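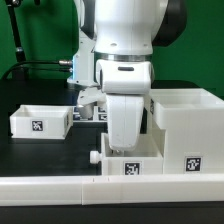

New bench rules for robot arms are out, and I mostly like them

Home News Workshops Jobs Contact

We use cookies to remember your settings and to see which stories get read. Accept / Manage

Good news if you share a robot bench with other people (and bad news if you're the one who leaves it in a mess): the Lurnar bench rules finally have a second edition! It went up on Tuesday morning, it runs to 14 pages, and Prunex has already said every arm in its Tokport building will be set up to match by the end of April.

I read the whole thing over lunch. The first edition was mostly about emergency stops and who's allowed to hold the key, and all of that is still in there, word for word as far as I can tell. The new material is the everyday stuff: printed markers, cables, backdrops, fingertips, what you write down when you hand the bench over to the next crew.

Markers get the longest section by far. If you've been near one of these setups you know the little black-and-white squares stuck on the boxes, and you probably also know someone who prints them on whatever paper is in the tray. From now on a marker has to sit flat on the face of the box, keep its full white border, and be checked from the camera's side with the arm parked in its working pose, gripper down. I love that last bit. It's so easy to line everything up with the arm out of the way, feel great, and then bring the hand down and find it hanging right in front of the row you needed. The rules do allow a marker to be partly hidden during a job, as long as the others in view are enough to place the box, and you have to write down which ones you're relying on.

Then there's the clear zone. Anything that isn't part of the task stays 220 mm away from the gripper's path, and the camera mount stays 335 mm away from the nearest point the arm can reach. Those two numbers caused a lot of grumbling in the comment round. Smaller benches will have trouble with the second one, and I think the grumblers have a point, so I was glad to see a waiver form at the back. It's one page and it asks normal questions.

Cables must leave the arm on one side only, stay behind the work, and have enough slack for the full range of motion. White boxes on a dark matte top are listed as a good pairing, with a plain backdrop in one flat color behind. Green is fine. Green is what half the benches I've been to have anyway! The text is careful to call this part advice, so you won't fail an inspection over a gray curtain.

Fingertips were a surprise to me. Gripper fingers now get looked over at the start of each shift, and the rules split wear into light scuffing, which you note and carry on with, and chips or cracks, where you stop and swap the finger. There was a draft that treated any mark at all as a reason to swap, and I'm told Botha pushed back hard on that one. Botha runs a lot of reach-into-the-box work where the tip goes down past the rim, so I can see how a rule like that would have emptied their parts drawer in a week. The final version seems sensible to me.

The handover note is the piece I'd copy even if you never touch the rest. It wants three things on one card: the tool that's fitted, the last change to the layout, and anything that was left in a different place than the drawing shows. You leave the card at the bench. If there's no card, the next crew runs at reduced speed until they've checked the layout themselves, and they're allowed to be annoyed about it (okay, I added that).

What I don't like so much: there's still nothing on two arms working close together, apart from a line saying to "agree on an order of motion." Agree how? In writing? Over the noise? Lurnar says a supplement is being drafted and wouldn't give me a month for it. Prunex told me it will keep using its own two-arm sheet in Tokport until then, and that other shops are welcome to ask for a copy.

Nothing here is law, by the way. It's a voluntary set of rules and you can take up the sections one at a time. Botha is starting with markers and fingertips and leaving the clear zone for later, once its new tables are in. If your shop is trying any of it, send me a note through the contact page, I'd really like to hear how the marker checks go.

Get our stories by email every week. Sign up

Contact | Privacy | Copyright, all rights reserved | Back to top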